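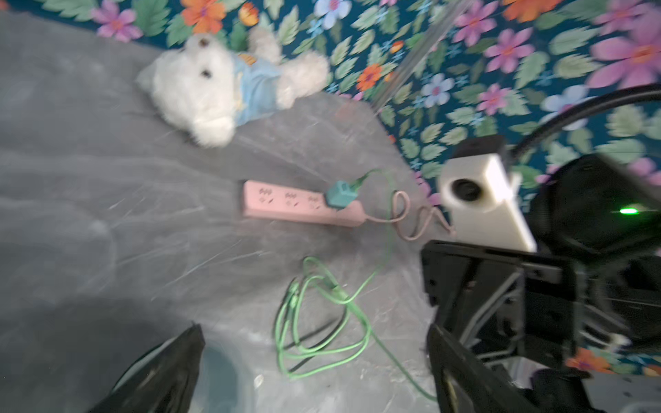
I have been sewing my own curtains since we moved to Lapointe, and after doing four rooms I have opinions about it. A few people asked how the bedroom ones went, so I'm writing it down while I still have the measurements on the back of an envelope.

The bedroom has one wide window and one narrow one. The wide one is 64 inches across, counting the trim. The narrow one is on the side wall and is an odd size because the previous owners put in a replacement that didn't fill the old opening. They packed the gap with wood and painted over it. You only notice when you try to hang something level.

I started by getting a price for having them made. The shop in Grirna wanted $280 for the wide window alone, lined, with a wait until after Labor Day. That is probably a fair price for the work. I didn't want to pay it for a room where the door is shut most of the day, so I went to Tandico, which is the discount fabric place out past the car wash, and bought remnants.

Buying remnants means taking what they have. I wanted something plain and heavy. The plain heavy bolts were all too short, so I came home with a medium-weight cotton in a dull green and enough cream lining for both windows. The total was $119 with thread and header tape. I already had the rods.

I washed everything first. I skipped this on the kitchen curtains in January, and when I finally washed those they came up an inch and a half and have looked like high-water pants ever since. The green cotton shrank too. I didn't measure how much, but the cut pieces no longer matched the length on the receipt.

Drying that much fabric is a nuisance. It comes out of the dryer twisted like rope, so I took it out damp and hung it over the porch rail, then ironed it before it was fully dry. The lining I just ironed. It took most of an evening.

Cutting was the part I was worried about. I don't have a table big enough, so I cut on the floor of the front room with the rug rolled up. My method is to snip the edge and pull one thread all the way across, then cut along the line it leaves. It is slow and it is the only way I get a straight edge. Tearing is faster and works on some cottons, but on this one it pulled the edge wavy when I tried it on a scrap.

I cut the panels at double the width of the window. Some instructions say two and a half times. I've tried that in the living room and it is too much cloth for a small house. The curtains stack up at the sides and block a good part of the glass even when they're open.

For the hems I did a double four-inch fold at the bottom and a double one-inch at the sides. The lining hem is made separately and hangs an inch shorter than the curtain. I pinned the sides, hung the panels for two days without finishing the bottom, and then marked the hem while they were on the rod. Fabric drops a little once it hangs. One panel dropped more than the other three, maybe because I cut it from a different piece.

The sewing machine gave me trouble at the corners, where there are a lot of layers. I broke two needles before I switched to a heavier one and turned the wheel by hand over the thick parts. I should have done the corners by hand from the start. On the last two panels I did, and they look better than the first two.

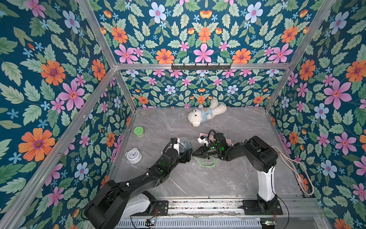

The narrow window took longer than the wide one. With the packed-out frame, the left side sits higher than the right, and a level rod looks crooked against the trim. I put the rod up level first and looked at it for a day. Then I moved the left bracket up a quarter inch, which is wrong by the level and looks right from the bed. I left it there.

The brackets themselves were a problem because of the plaster. The wall over that window is old plaster on lath, and it crumbles if you go in with a big bit. I drilled a small hole, then a bigger one, at low speed, with tape over the spot. One hole still blew out about as wide as a quarter. I filled it and moved over two inches. The curtain covers it.

I should say something about light, since that was the reason for the whole project. The streetlight is directly across from the wide window. The lined curtains cut most of it, and what's left comes in over the top of the rod and makes a stripe on the ceiling. I've read that you can stop this by mounting the rod higher or by adding a valance. I'm not putting up a valance. If the stripe still bothers me in the winter I'll raise the rod, though that would mean letting down the hems, and I only have a few inches to let down.

The heat is better too. That room gets the late sun and used to be hard to sleep in until after midnight. I close the curtains around three and the difference is easy to feel when you walk in from the hall. I don't have a thermometer in there, so I can't tell you by how much.

Somebody asked me last time about thread. I use plain polyester thread, the big cones. The cone I'm using now is 2,000 yards and it has done every curtain in this house and will probably do the next house. Cotton thread is nicer to sew with, but it gave out along the sunny side of the first set I made, years ago in the apartment, and I've not gone back to it.

I tried the Plelturum header tape this time, the kind with three rows of pockets, because it was what Tandico had. It is stiffer than the tape I used before. It holds the pleats well, but the cords are thin and one of them pulled straight out when I gathered it. Knot both cords at one end before you sew anything down. I knew that and still forgot on one panel, and had to unpick eight inches to get the end back.

What's left over is a long strip of the green and a fair amount of lining. The strip is going to be tiebacks if it's wide enough. The hall window is next, and it only needs a single short panel, but I haven't found fabric for it yet and I'm in no hurry to move the rug again.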